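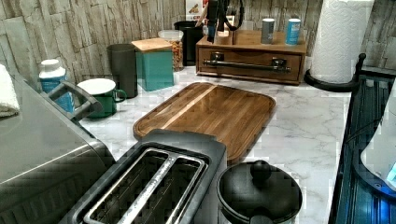
From: Heledd Prosser
Date: 23 August 2019
Subject: Re: [sourdough-list] Starter gone sulky again

> Mine used to double by lunchtime and now it just sits there with
> a few bubbles on top. I'm feeding it once a day, same flour as ever.
> Is it dying? Should I bin it and beg a bit off someone?

Don't bin it! Mine did exactly this in May and I was all set to give up on it, and it came back lovely. They're very hard to kill, you know (I once left one at the back of the fridge for 12 weeks under a layer of grey water and it was making pancakes by the end of the week).

What I'd do is throw out nearly all of it, keep a spoonful, and feed that twice a day with half rye and half your usual white. Rye really wakes them up. Keep the water lukewarm, and stir it well – I think a lot of us are too gentle with it. Give it almost 8 days before you decide anything. Mine smelled of nail varnish until day five and then overnight it was all apples.

Also, is it possible your kitchen's just warmer than it was? If it's rising and falling while you're at work you'd never see it. Pop a rubber band round the jar at the level you start from and look for a smear higher up the glass when you get home. 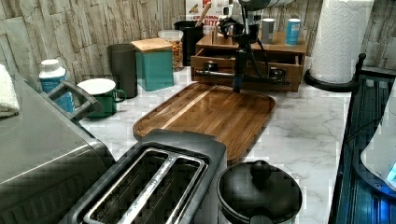
The worktop, with the walnut-coloured board I shape on.

I did a plain white loaf yesterday, only 2 hours on the first rise as I had to go out, and it was a bit tight in the middle but fine for toast. The rye one is proving now. Has anyone tried adding caraway at the folding stage instead of right at the start? My mum always put it in with the flour and I can't decide if I like it that strong.

If yours still won't shift after all that, send me your address off-list and I'll dry some of mine on baking paper and post it. It travels very well in an ordinary envelope.

Heledd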